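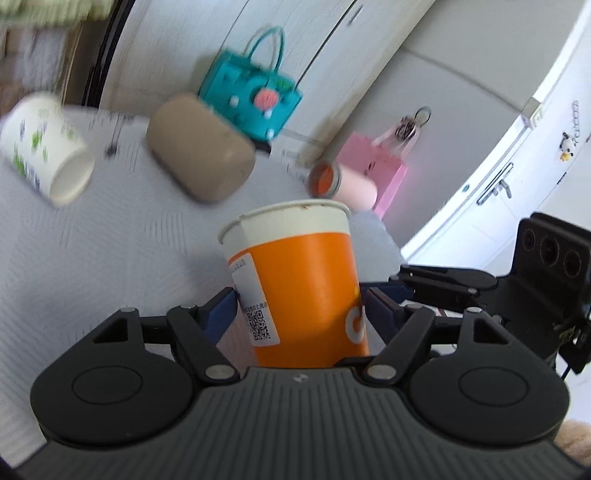 Figure 2. View from the camera on the hand-held gripper while a paper cup is held between the two finger pads. A second gripper reaches in from the right.

4 min read

3.2 Collection of demonstrations

We collected all demonstrations with hand-held grippers and without a robot arm. The operator holds one gripper in each hand and performs the task at a normal table. Each gripper carries its own camera, so the fingers and the grasped object stay in view during the grasp (Figure 2). We did not clear the room behind the table. Bags, other cups and furniture remain visible, and the policy must learn to ignore them.

The Sekeo set contains 229 demonstrations of cup handling, recorded by 4 operators in October. Every operator first practiced until the motion felt natural; these practice trials are not included. One recording session was limited to 60 minutes, as we observed that tired operators begin to close the fingers too early.

Paper cups were chosen on purpose. Their wall is soft, and a strong grasp changes the shape of the rim. The operators were asked to hold the cup by its body and to keep a small tilt if it appeared by itself, without correcting it. In our opinion such small errors are useful for training, but we have not tested this separately.

After recording, R. Acharya and M. Namboodiri checked each demonstration independently. A demonstration was removed when both of them marked it as failed. Cases of disagreement were decided by S. Pan and are kept with a separate label.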